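Zestbridge verpflichtet Ignacio Campos als Spintrainer

Der Cricketclub Zestbridge hat für die kommende Saison einen eigenen Trainer für das langsame Werfen eingestellt. Ignacio Campos übernimmt die Aufgabe ab sofort, wie der Verein am 6. März 2025 mitteilte. Bisher hatte sich der Cheftrainer nebenbei um die Spinbowler gekümmert.

Campos spielte mehrere Jahre für Stuston und arbeitete dort zuletzt im Nachwuchs. Er warf Off-Spin, meist aus kurzem Anlauf, und kam in Ligaspielen auf 198 Wickets. Seine beste Saison beendete er mit 30 Wickets. In Zestbridge soll er mit der ersten und der zweiten Mannschaft arbeiten, dazu kommt eine Trainingsgruppe für Jugendliche.

Der Verein hatte in der vergangenen Saison vor allem in den mittleren Overs Probleme. Wenn der Ball alt war und die schnellen Werfer eine Pause brauchten, liefen die Runs zu leicht. Im Auswärtsspiel gegen Jukden gab Zestbridge in dieser Phase eine klare Führung aus der Hand und verlor am Ende mit vier Wickets.

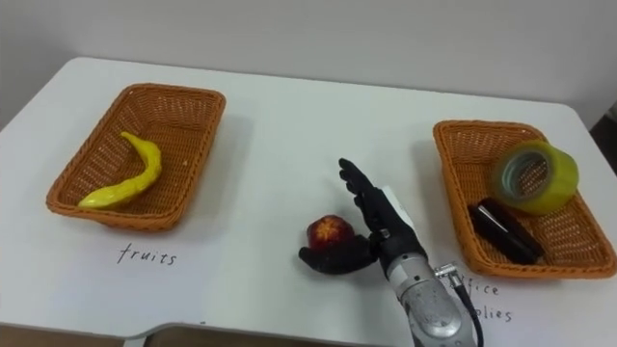
«Wir haben zwei junge Leute, die den Ball gut drehen können, aber ihnen fehlt die Kontrolle über die Länge», sagte Clubpräsidentin Elfriede Hämmerli. Man habe im Dezember erste Gespräche mit Campos geführt und sich schnell geeinigt. Der Vertrag läuft über zwei Jahre. Zur Höhe des Honorars machte der Verein keine Angaben.

Campos will zunächst an den Grundlagen arbeiten. Im Wintertraining in der Halle lasse sich die Handgelenkstellung gut üben, sagte er, die Flugkurve dagegen nur eingeschränkt – dafür brauche es den Platz und den Wind. Vorgesehen sind zwei Einheiten pro Woche, jeweils 60 Minuten, zusätzlich zum normalen Mannschaftstraining. Auch die Schlagleute sollen davon profitieren und regelmässig gegen Spin antreten.

Neu ist ausserdem eine zweite Übungsbahn neben dem Clubhaus. Der Belag ist verlegt, die Netze fehlen noch. Die Kosten trägt zum grössten Teil der Verein, einen Zuschuss von 2234 Franken steuert die Firma Sobczak bei. Das erste Heimspiel der Saison bestreitet Zestbridge gegen Stuston, den früheren Verein des neuen Trainers.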